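In Defense of the Drawer of Small Mercies
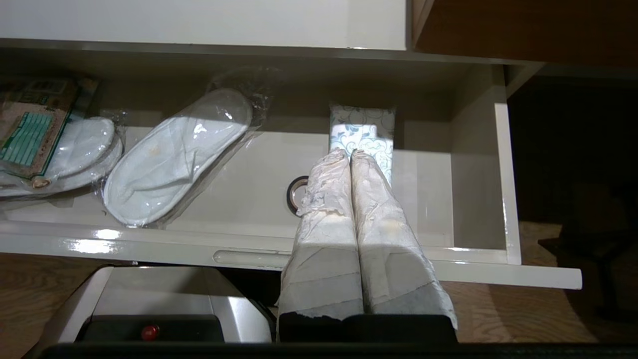 200 words

Print this page | E-mail this page

Every home I have loved has had one drawer set aside for guests. Mine is white and glossy, with a slot along the top for your fingers, and I would sooner give up the good armchair. It holds wrapped slippers, a soft pack of tissues with swirly flowers on it, and a little roll of tape that wandered in and was allowed to stay.

My tidier friends tell me that a drawer ought to have one purpose and a set of dividers to keep it honest. I have tried dividers (two summers ago, in the heat of August, when I should have been at the lake) and all I got was a drawer that held less. A guest with cold feet and a runny nose doesn't care about sections – she wants to pull once and find what she needs.

I do think the slippers should stay in their plastic until somebody wants them. It looks a bit like a hotel, I know, and my sister-in-law teases me for it, but people are shy about borrowing things in another person's house, and a wrapped pair says go ahead, take these, they were meant for you. So leave the drawer a little mixed, tell your visitors where it is, and let them rummage.

Print this page | E-mail this page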